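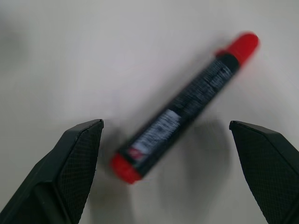 Work and Technology, Unit 6 handout
Instructor: Puspita Lau

Case: the returns bench at Taltero

Read this before the April session. Bring the worksheet with you.

Taltero handles returned goods for online stores. Until last year the returns bench was all hand work. A clerk opened the parcel, checked the item, closed it up again and chose a bin. The firm then put in robot arms for part of the handling and kept the clerks on the same shift.

Terms used in the case
Exception: an item the arm hands over to a person.
Touch: one handling of one item, by a person or by the arm.

In the sample week the bench logged 3,004 touches. The arms made 1,694 of them. Clerks dealt with 262 exceptions, most of them soft goods -- bags, pouches, anything with a lining.

Rigid items with a plain shape are the easier case. Fabric shifts and folds when it is pulled, so the grip point matters more.
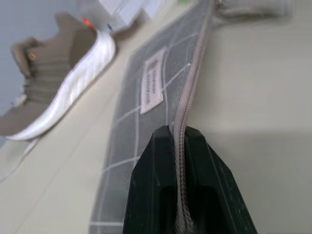

Fig. 2. Gripper holding a zipper at the edge of a gray mesh panel.

What changed for the clerks
Alfredo Ambrosio, the shift lead, reported less reaching and lifting but more waiting. Clerks now stand by for exceptions, and those come in bunches. Two of them asked to go back to full hand work. Pay grades were left alone, although the job now includes clearing faults and writing them up. Training was 2 days, which Ambrosio considered short.

For discussion
Who should decide when an item counts as an exception?
Should clearing faults be paid as a separate skill?
Compare the waiting time here with the Plendora case from Unit 5.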